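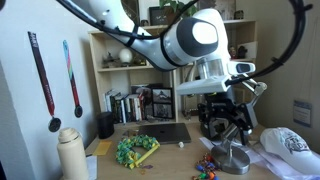 # Working around the arms: questions and answers

This page covers the desk and bench arms at Vumthorpe, Hirnus and Girosham. It replaces the printed sheet that used to hang by the sign-in book. The rules are the same at all three sites unless an answer says otherwise. Last revised 12 March 2022.

Mervin Gill looks after the rules and Mélanie Kowalchuk looks after training. Where an answer says "ask", it means one of them.

## Before you start

**Who is allowed to run an arm?**

Anyone who has done the half-day induction and two supervised sessions. Your name goes on the list at your own site once Mélanie has signed it. Being on the Hirnus list doesn't put you on the Girosham list. The stop buttons are in different places there, and you need to be shown them.

**I did my induction at Harb before it closed. Does it still count?**

Yes, if it was done after the November changes to the speed limits. If it was before that, you need to repeat the second half only, which takes an hour.

**Do I need to fill in a risk assessment every time?**

No. There is one for each desk and it stays valid until something changes. These count as a change:

- a different gripper or different fingers
- a new task that uses heat, liquid, glass or anything sharp
- moving the arm's mount
- moving the desk or any furniture the arm can reach

Swapping one mug for another doesn't count. Swapping a plastic mug for a glass one does.

**What should I check before switching on?**

1. The mount bolts are tight. Use the spanner, not your fingers.
2. The stop button is within reach of where you will be sitting or standing, and it works. Press it once before every session.
3. The cables are strapped and the straps haven't slipped.
4. The gripper bolts are all there and none is proud.
5. The right speed limit is loaded. The desk limit and the bench limit are separate files with similar names, so read the whole name.
6. Nobody else is inside the line.

Write the time in the log and put your initials next to it.

## Desks and objects

**Why are we allowed household clutter on the desks when the benches have to be clear?**

The desk work is about ordinary rooms. A cleared desk would tell us very little about how the arm copes with a wreath, a heap of beads and loose paper all within a hand's width of each other. The benches are for calibration and wear tests, where anything extra gets in the way.

**What can stay within reach of the gripper?**

Soft things, paper, books, beads and trinkets, hats, closed boxes and pens with or without caps. Desk lamps may stay if the base sits flat and the lead is routed away from the front edge.

A lamp standing directly under the wrist is allowed, but treat its stem and joints as fixed obstacles. Enter them in the obstacle file before the arm moves on its own. When you drive by hand, lift the gripper clear of the lamp before you move sideways.

**What about drinks and water bottles?**

A bottle may be on the desk if it is one of the task objects and the lid is screwed down. Open drinks go on the side table by the door. This applies to your own tea as much as to anything else.

**Laptops?**

Closed laptops may be left at the back of the desk as part of the setting, provided they are on the site's list of spare machines. Don't use your own. Don't leave any laptop open within reach, and don't run the arm from a laptop that is on the same desk.

**Do pictures and ornaments on the shelves count as being in reach?**

Yes, if the elbow can get there. People tend to look only at the gripper, and the elbow swings out further than you would think when the hand is low. Do the slow sweep at the start of a session and watch the elbow for the whole of it. If it comes within a hand's width of a shelf, either move what is on that shelf or add the shelf to the obstacle file.

Framed pictures with glass in them have to be fixed to the shelf with putty at Hirnus and Girosham. At Vumthorpe we have changed all the frames to acrylic.

**Can I bring things in from home?**

You can, but they may get scratched, dropped or squashed and we won't replace them. Put a label on anything you want back. Don't bring in anything with someone's name, address or photograph on it unless that person has agreed in writing.

**How small is too small?**

There is no lower limit for picking. There is a rule about tidying up: loose beads and similar pieces go back in a lidded tub at the end of the day. Last year a bead got into the base joint of the old Harb arm and the repair bill came to £2,891, so please check the floor as well.

## Cables and straps

**How should cables be run along the arm?**

Along the upper link, under the straps, with a loop of slack at the elbow. The loop should be big enough that the elbow can fold fully without pulling, and small enough that it can't drop over a lamp or a bottle. Fold the elbow by hand with the power off to check.

The wrist bundle is the one that gives trouble. Keep it together with ties and lead it up and away from the hand. It must never hang below the gripper.

**Do I have to trim the ends of cable ties?**

Trim them flush on any tie at hand height or below. Higher up, a protruding end is allowed as long as it points away from people and isn't touching another cable. Mervin would prefer them all trimmed. Use the flush cutters from the red drawer, as scissors leave a sharp corner.

**Can I use tape?**

Only to finish the session you are in. Note it in the log, and take it off before you leave.

## While the arm is running

**How close can I stand?**

Stay outside the line on the floor. At the desks this is one full arm's reach plus the width of a chair. You may lean in only when the arm is stopped and the light is steady. A slowly blinking light means the arm is paused and it can start again.

**Can I reset an object by hand between attempts?**

Yes, once you have pressed stop. Pause isn't enough. We had 14 reports of people reaching in on pause in the last count, and five of them were from people who had written "stopped" in the log. Get into the habit of pressing the button and saying "stopped" out loud if anyone is with you.

**What is the speed limit?**

At the desks, it is whatever the desk file sets, and you may go slower but never faster. If a task can't be done at that speed, send Mervin the details and he will look at it. Don't edit the file yourself.

**Can one person work alone?**

Between nine and five, yes, at the desks. Benches always need two. Outside those hours there must be two people in the building, and the second person has to know you are running an arm.

**Are visitors allowed in?**

Yes, behind the line and with someone from the list next to them for the whole visit. Children under 14 can watch through the window.

**What do I do about long hair, lanyards and sleeves?**

Tie hair back, take the lanyard off and push loose sleeves up above the elbow. Gloves aren't worn near the gripper.

## When something goes wrong

**The arm has touched something it shouldn't have. What now?**

Press stop. Leave everything where it is and take a photo before you pick anything up. Then fill in the short form, even if nothing is damaged. A knocked lamp or a paper dragged off the desk is worth a form, as we use these to decide which obstacles need adding.

**The gripper is holding something and won't let go.**

Press stop, then use the release on the gripper itself. Support the object with your other hand from the side. Don't put fingers between the linkages, whatever state the arm is in. If the release is stiff, leave it and ask.

**Someone is hurt.**

Press stop and call the first aider, whose number is on the door. The form can wait. Once the person is being looked after, lock the arm off at the wall and hang the tag on the switch. It stays locked off until Mervin has seen it.

**Will I be in trouble for filling in a form?**

No. There were 73 forms last year across the sites and no one lost their place on the list over any of them. Two people came off the list for running an arm with the stop button unplugged.

## Finishing up

**How should the arm be left?**

Parked, with the gripper open and empty and the power off at the wall. If your task continues the next day, you may leave the desk as it is apart from the small loose pieces. Put a "keep as is" card on it with your initials and the date you will be back. Cards older than a week get cleared.

**Does the setting have to be put back exactly?**

Only for repeat trials. For those, there is a printed layout in the folder for each desk. For anything else, put things back on the same desk and don't worry about the order.

**Who do I ask if my question isn't here?**

Mervin for rules, obstacle files and speed. Mélanie for inductions, lists and visitors. Both have a tray in the Vumthorpe office, and messages left with Girosham reception reach them the next working day.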